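I met the woman behind Clarance at six in the morning, which was her idea, and by the time I'd found the side door she had already made two batches of flatbread dough and was halfway through a third. Clarance is the little noodle and flatbread counter in Brarnungate that's had a line out the door since last October, and she's about to open a second one - a real restaurant this time, with 40 seats and a dishwasher that works.

"I didn't want a bigger place," she told me, dusting off her hands. "I wanted a place where people could sit down. They were eating on the hood of my car!"

The new spot is in the old Irnerora building, and the rent made her laugh out loud when she first heard it. She signed anyway. The menu will stay short, with five noodle dishes and whatever bread she feels like making (I begged for the scallion one, and she wouldn't promise).
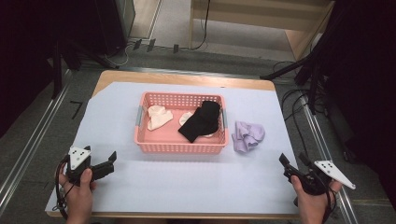
*Socks in a pink basket, with a purple one beside it.*

I asked about money, because I'm nosy. She makes 500 flatbreads on a good Saturday and still buys her flour from Wu, the same wholesaler she started with. "They gave me credit when I had one pan," she said. "I'm not going to shop around over a few cents."

Hiring has been slower. She wants cooks who'll taste everything, and she's sent a couple of people home for salting without tasting first. "You can teach somebody to pull noodles," she said. "It takes a month and a lot of ugly noodles, but you can teach it."

Will the original counter stay open? Yes, mornings only, and the prices aren't moving this year. She got a little quiet when I asked who'd be running it, then said she'd probably do both for a while and see how her knees felt. Then the oven timer went off and she handed me a bread straight from the tray - scallion, by the way.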